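The county council in Horarville takes up the dock lease bill again in July, and I spent an evening reading the revised draft. It runs longer than the first one, mostly because of new definitions.

The main change is in section 3. Under the old text, any lease over 500 square feet went to a full vote. The draft raises that to 1,000. The Musard landing falls under the new limit. The Hotgate slips do not — they were measured as a single parcel, and I see no plan to split them.

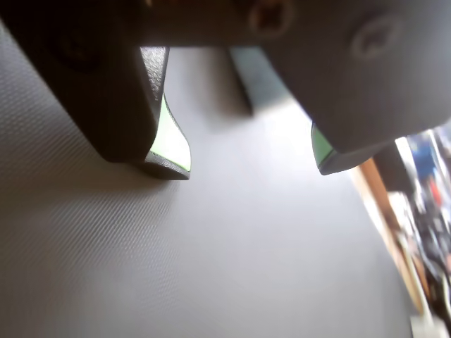
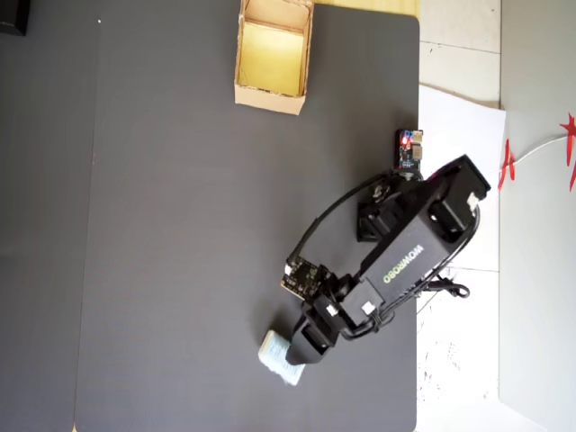 Gripper close up, then the arm on its mat.

Section 7 moves fee setting from the council to the harbor office. Mariann Medve asked at the last reading whether the office would have to publish its fee table before it takes effect. The draft says "make available," with no deadline. I would like to see a number of days there.

The Macaraeg amendment, which capped the late fee at $200, is gone from this version. The summary sheet does not mention it. It may come back from the floor.

Written comments close at noon the day before the vote. Mine covers section 7 only.

3 comments
Shares: 14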